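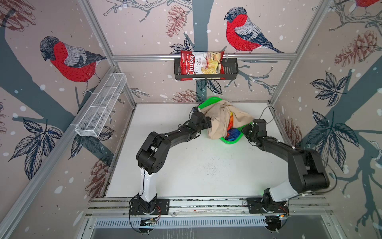
**收进篮子里的衣服，上面要不要盖一块布？**

要盖，盖一块薄的、比篮口大一圈的就行。布能挡灰，也能把衣服压住，搬来搬去的时候最上面那几件不会散开。

好，先把这个问题放在最前面，因为每一期都有同学课后追着我问。下面进入正题，这是“家务整理基础”的第2讲，讲篮子、叠衣和盖布。讲义写得比较啰嗦，大家挑着看，课上我还会再演示一遍。

## 一、先说篮子

我自己偏爱塑料篮子。藤编的当然好看，可是容易勾丝，我有一件毛衣就是这么报废的（心疼了整整一个冬天！）。塑料的擦一擦就干净，颜色鲜一点也没关系，绿的、黄的都行，放在白桌面上一眼就能找到。

篮子别买太深。太深的篮子，底下的衣服基本等于失踪。我的习惯是一只篮子装12件薄衣服，多了就另开一只。上一期 Junpei Honda 同学坚持说他能塞下两倍，塞是塞下了，拿出来全得重新熨，他自己也笑了。

动手之前请先擦桌子。碎屑这种东西平时不显眼，浅色布往上一铺就全沾上去了。用干布朝一个方向扫，扫到桌边拿手接住，再用拧得很干的湿布走一遍，等桌面干透了再放衣服。零食最好另外找个架子放，别和衣服挤在一个台面上，我吃过亏，薯片渣掉进袜子里的感觉你们不会想体验的。

## 二、衣服怎么放进去

叠法上一讲说过了，这里只讲摆法。

- 厚的在下，薄的在上。
- 折边朝上，开口朝下，拿的时候捏住折边一提就出来。
- 颜色不用分得太细。橙的红的蓝的混在一只篮子里完全没问题，前提是都已经洗过几次、不再掉色。
- 四周留一指宽的空隙，待会儿盖布要往里掖。

有人喜欢竖着放，有人喜欢平着摞，我两种都用：T恤竖着，裤子平着。在 Trastdale 上课那阵子，Akihiko Kinoshita 老师和我为这件事争过好几回，他是坚定的“全部竖放”派，说翻找快。我承认他翻得确实快，但他家裤子也确实皱！大家回去两种都试试，看自己受得了哪一种。

## 三、盖布

盖布我推荐素色的，米色、浅灰都好。料子要软，太硬的布搭上去会撑起一个角，一碰就滑。尺寸呢，比篮口每边多出一掌，四个角刚好能垂下来。

铺的时候别从中间往下扔。先捏住一个角，搭在离自己最远的篮沿上，再顺着边把布拉过来，最后整理靠近自己的两个角。取下来正好反着做，先提一个角，慢慢掀，别猛地一扯，否则最上面那件衣服会跟着一块儿飞出来。
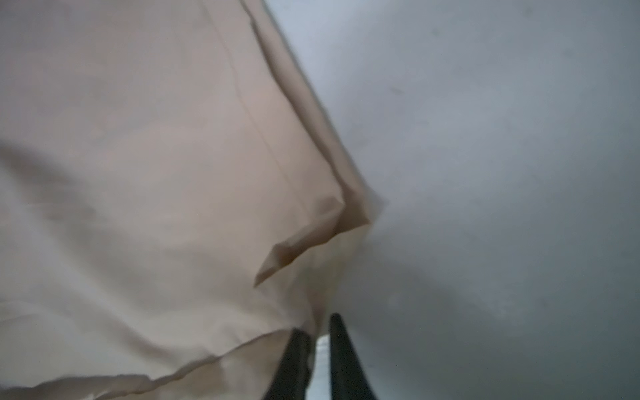 布取下来之后不要揉成一团丢在旁边，顺手摊平，看看正反面。分正反有个笨办法：摸边。卷边鼓起来、能摸到一道棱的那面一般是反面，光溜的那面朝上。带接缝的布还要多看一眼，接缝最好和对折线平行，斜着穿过去的话，叠出来总有一边鼓鼓囊囊的，怎么压都不服帖。

角翻过去了就先把角翻回来，别急着对折。我见过太多同学从一个翻着的角开始叠，叠到第三下发现形状不对，又全部抖开重来。正确的顺序是这样：

1. 找到四个角，全部展平。
2. 手掌从中间往外推，把大的褶子赶到边上去。小褶子别管，盖布嘛，又不是衬衫。
3. 角对角，边对边，对折一次，再推一遍。
4. 再对折，放回篮子旁边备用。

软料子会滑，尤其是表面有点光泽的那种，对好了边一松手就跑。我的办法是压一本书在已经对齐的那一头，再去弄另一头。上课用的是我那本 Nishimura 家政笔记，300页，重量刚刚好，你们拿什么压都可以。

## 四、课后练习

找一只篮子、一块布，把盖上、掀开、叠好这一整套做一遍，每天一遍，做到下次上课。不用计时，也不用追求好看，手熟了自然就顺。

Hollton 班的同学请把自己常用的布带来，六月那次课我们要比较不同料子的垂感，棉的、麻的、化纤的都欢迎。去年 Flostbridge 班有人带了一条旧窗帘，居然是全班最好用的一块！所以先别急着去买新的，翻翻柜子再说。

评分还是老规矩，满分100，叠布占一半，摆篮子占一半。下一讲讲袜子和各种小件，请提前把落单的袜子找出来，装一个袋子带过来。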